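Bench Notes > Grippers > Hand-held > Upkeep

Search the notebook

7/16/19 — Hinoria hand gripper, finger pads

Okay, writing this up before I forget what I did. The left finger had been lagging behind the right for a while and I kept blaming the pads. Swapped both pads for the spare magenta set from the Fagerlund drawer and the lag was still there, so it's the linkage. Took the fingers off, wiped the old grease out of the slide, put a tiny smear of Vendum back in and closed it all up again (more than 16 screws if you do the mounts too, ugh). Test piece is the pale blue mouse, same as always.

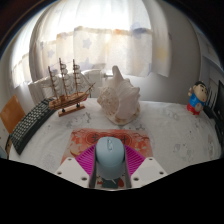 Grip and opening

Mouse upright between the fingers is the pose I care about, it shows up a crooked finger right away. I want the two tips level before I tighten the last screw on each mount — snug only, please don't lean on it! I stripped one in September and had to wait ages for the Itordale order.

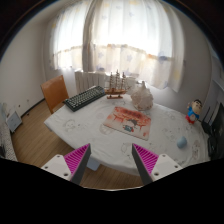 Next time I'd do the linkage first and leave the pads alone. The log says 500 cycles on the old pair, and we usually get 700 before the ribs go soft, so I bagged them and put them back in the drawer. Whoever needs them, help yourself. 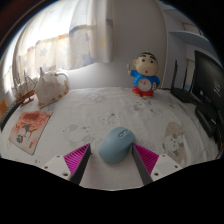
Still to do: a second smear of grease after 2 days of normal use, and check the shaft for play while the fingers are off. Also order more of the short screws, I'm down to the odd ones.

Filed under: Grippers, Fingers & Pads, Fixes that took all morning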